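Faretti Furniture Rental: Frequently Asked Questions

How long is the minimum rental?
Two months for single pieces and for full rooms. After that you can go month to month.

Do you deliver on weekends?
No. Deliveries run Monday through Thursday, 8 a.m. to 5 p.m. Orders going to Plosik leave on Thursday only.

Is there a deposit?
Orders under $900 need no deposit. Above that we hold one month's rent and return it after pickup, less any damage charges.

Can you get a table up my stairs?
Usually. Our crew will carry items up to two flights at no charge. Measure the narrowest turn and put it in the notes when you order. The Dakosska dining table does not come apart, so check that one with care.

What counts as normal wear?
Light scuffs on legs, small marks on the underside, and slight fading. Burns, deep scratches, pet damage and white heat rings are charged at the rates in your agreement.

How should I clean a wood tabletop?
Use a soft cloth, slightly damp, and wipe along the grain. Dry the surface afterward. Do not use bleach, scouring pads or spray polish on any rented piece.

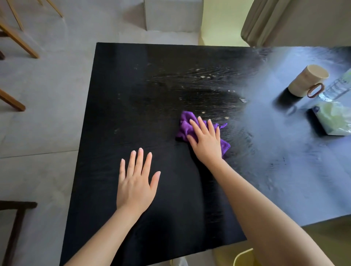

Wiping down a black wood tabletop with a microfiber cloth.

Can I swap an item partway through?
Yes, once per rental. The delivery fee applies again, and the new monthly rate starts on the day of the swap.

Can I buy what I'm renting?
Most pieces, yes. Half of the rent you have paid comes off the price. The Sproģis shelving is rental only.

How do I end my rental?
Log in and choose End Rental at least 8 days before your billing date. If you miss that date you will be billed for the next month.

Where do I find my item number?
On the sticker under the seat or behind the back panel. Codes that start with 552 are older stock and may not show up in your account. Call us for those.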